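I have my doubts about the Henport plan to pay trainees for "logged hours". Dwight Lavoie told the meeting in May that 625 hours makes a competent hand. Says who? A total is easy to print on a certificate, and it says very little about how the time was spent.

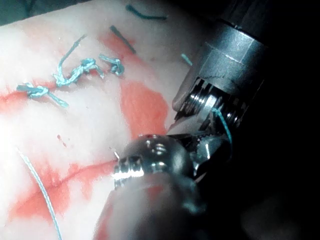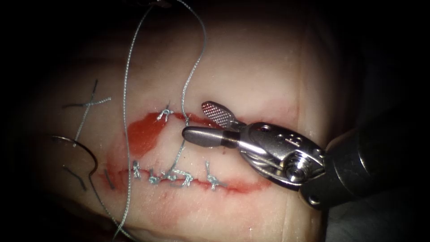
Stitching practice on a pale tissue pad.

My first boss had me redo the same joint for six weeks – and no form would have shown what I learnt. Azucena Orozco wants a proper test at the end, marked by somebody from outside. It would cost more. I would still pay for that before I paid for another logbook.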